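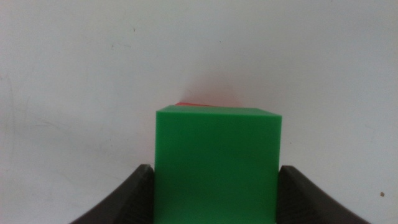

Dramik-Cubes, fiche de données

Version du 20 mars 2024
Mainteneur : atelier Bilham

Contenu
300 épisodes de saisie et d'empilement de cubes colorés, caméra de poignet, pince à deux doigts. Horodatage Unix en secondes, un répertoire par épisode.

Défaut connu : perte de maintien
Dans 11 épisodes, le cube glisse entre les doigts pendant la translation. Le contrôleur Moffat continue pourtant de renvoyer « saisie confirmée » : il ne lit que l'ouverture de la pince, sans mesure d'effort. Un cube pris légèrement incliné, comme le vert en tête de fiche, passe ce test au même titre qu'un cube d'aplomb.

Cause retenue
Consigne de serrage ramenée de 12 N à 9 N lors de la mise à jour de septembre, valeur non restaurée ensuite. L'usure des doigts a été examinée et écartée.

Sécurité
Ne pas entrer dans la cellule sur la foi de l'état « saisie confirmée ». Arrêt d'urgence enclenché avant tout ramassage de pièce.

Utilisation
Les épisodes touchés portent le champ grip_lost=1. À exclure pour l'apprentissage par imitation, à conserver pour la détection d'échec. Le champ grip_state n'a pas été corrigé.

Reste à faire
Seuil sur le courant moteur, non testé à ce jour.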